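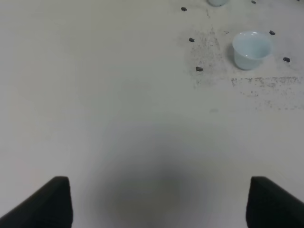
Mullville, May 2, 2026

Matt white worktop – pale rings and tea marks, what are you all using?

ridgeback_jo
We had the kitchen done in January and went for a matt off-white top, the Hosley one in the palest finish. I like the look of it but I'm already fed up with cleaning it. Tea leaves a mark if it sits overnight, and there are smeary patches that only show when the light comes in from the side. The fitter said washing-up liquid and water and nothing else. I've tried that and the smears are still there once it dries. Is it the product or is it me?

pantrydoor
It's the washing-up liquid. Everyone recommends it and everyone uses too much. You want a drop in a full bowl, and then you have to go over it again with plain water and dry it with a clean tea towel. If you leave out the rinse you leave a film behind, and a matt surface shows the film far more than a gloss one does.

Ettore Messina
Agree with pantrydoor on the rinse. I fitted kitchens for 13 years and most of the call-backs I had on pale matt tops were soap residue. People thought the finish was wearing off. I'd wipe it down twice with warm water and a cloth and hand it back to them clean.

Tea is a separate matter. Bicarb and a little water made into a paste, leave it a few minutes, wipe off with something soft. Don't scrub.

gorsehill
Have to disagree about bicarb. It's an abrasive, a mild one, but if you use it in the same spot every week you end up with a shiny patch where the kettle lives. I've got one. Ours is a Prakier top and the care leaflet says no powders at all. You can't get the matt back once you've polished it.

Ettore Messina
If you rub it, yes. I said leave it and wipe it off. I've never had it go shiny doing it that way.

gorsehill
And I'm telling you I did it that way and it did. Maybe it's different on the Hosley, I don't know what the coating is.

ridgeback_jo
Thanks both. I've not got the leaflet, it went out with the packaging. Did the plain water rinse this morning and I will say the smears have mostly gone, so that was me. The tea ring by the sink is still there but fainter.

tamsin_w
Do you drain your mugs on the worktop? We put a tray down under the kettle and teapot and that was the end of it. It cost me £4 in the hardware shop. I know people don't like having things out on a new worktop but you stop noticing it.

pantrydoor
Second the tray.

oldmillroad
I'd go the other way and say stop worrying about it. It's a kitchen. My mother had a white top for most of her life and it had marks all over one end, and she cooked on it every day. If you wanted it to look like the showroom you should have bought grey speckle like the rest of us.

ridgeback_jo
I did look at grey speckle. My husband said it looked like a school corridor.

oldmillroad
He's not wrong, but I can't see a single stain on mine.

tamsin_w
That only means you don't know when it's dirty.

bexley_n
Has anyone tried the Sotiropoulos cream? My sister-in-law swears by it for her bathroom and she says it's fine on matt surfaces. I've got 2 bottles she gave me and haven't dared use them in the kitchen.

gorsehill
Try it at the back where the toaster goes, leave it a day, then look at it with the light low across the top. I do that with anything new. I haven't used that one myself.

Ettore Messina
Check it's all right for food surfaces as well. A lot of the bathroom ones need rinsing off properly and people don't bother.

bexley_n
The label's half worn off so I'll ask her. Probably leave it for the bath.

halfpint
Microfibre cloths or cotton? I've read that microfibre scratches.

pantrydoor
A clean microfibre is fine. One with grit or crumbs in it will scratch, and so will a cotton one. Wash them without fabric softener though – softener leaves the same sort of film you're trying to get off.

halfpint
I didn't know that about softener. That may be my whole problem, I've been putting it in with everything.

ridgeback_jo
Same. Right, I've got a wash on with no softener and I'll get a tray at the weekend. Still undecided about the bicarb. I may try it on the offcut first, the fitter left a piece in the garage.

gorsehill
Definitely do it on the offcut. Go over the same bit 13 times or so and see if it shines, then you'll know who was right.

Ettore Messina
Fair enough. Let us know what it looks like.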